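The Shirt on the Office Table
Folding is a domestic skill. So why do we do so much of it at work?

The modern office was supposed to free us from paper, and it has done so well that the space has been taken over by laundry. Walk through any shared workspace at 5 in the afternoon and count the garments. There is the cardigan kept for the air conditioning, the gym kit kept for appearances, and the emergency shirt bought in a panic before a presentation and never quite taken home.

I have been visiting offices for this magazine for longer than I care to say, and I've become a connoisseur of where cloth ends up. It likes chairs best, the bigger and more padded the better. It will settle for the top of a bag. What it almost never finds is a drawer, as the drawers are full of chargers for telephones that no longer exist.

The room that set me off on this subject has a big charcoal chair back or padded seat, a white wastebasket on the floor and a wooden desk covered in bits of red, black and white. It also has stripes. Dark cloth with white stripes is the unofficial uniform of people who work near computers, and I say so as the owner of several.

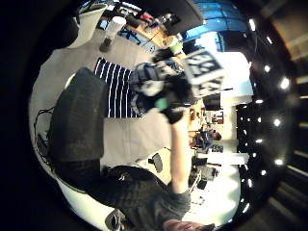 The case for a bare table

Home folding is done on the bed, which is soft, low and far too inviting. Office folding gets a table, and a table is better in every respect. The surface is flat, the height suits anyone sitting down, and grey is a fine colour to work on if you are trying to line up an edge.

Stripes help too. A plain shirt will let you believe you have folded it straight. A striped one tells the truth at once, and rather loudly. Lay it out flat, take a corner in each hand, and look down the lines before you commit to anything. If they lean, start again. If one end has bunched up, smooth it from the middle outwards, and resist the urge to tuck the bad bit underneath where the public can't see it. You will know.

The trade, naturally, would like to sell you something. The Penton folding board costs £56 and is a piece of plastic with hinges. The Tanabe is £50 and has nicer hinges. I tried both for a fortnight and went back to my hands, which came free.

What to do with everything else

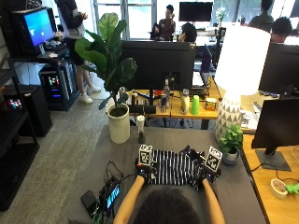 A table wide enough for a shirt is also wide enough for a lamp, and somebody will always bring one. I approve of this. A big white drum shade on a patterned ceramic base does more for a room than any amount of ceiling lighting, and a small plant in a grey pot in front of it makes the whole arrangement look intended. Put the tall plant at the far end, where its leaves can be admired without getting into the sleeves. A fiddle-leaf fig in a white pot is the office favourite, and sulks if moved, so choose the spot once.

The desk beyond is another matter. Desks collect drinks the way chairs collect shirts. A water bottle stands for good intentions, an energy drink for what became of them, and a bright green cup has usually been there long enough to count as furniture. I make no attempt to reform desks. My only rule is that nothing with a liquid in it crosses over to the folding side, a rule I arrived at by way of a pale linen jacket and a large blackcurrant squash.

As for where the folded shirt goes next, Galtell makes a handsome fabric box with a lid, and Oler does a cheaper one without. Either will sit on a shelf and hold 2 shirts and a jumper. My own emergency shirt was folded last December, beautifully, with every stripe in line. It is on the back of my chair.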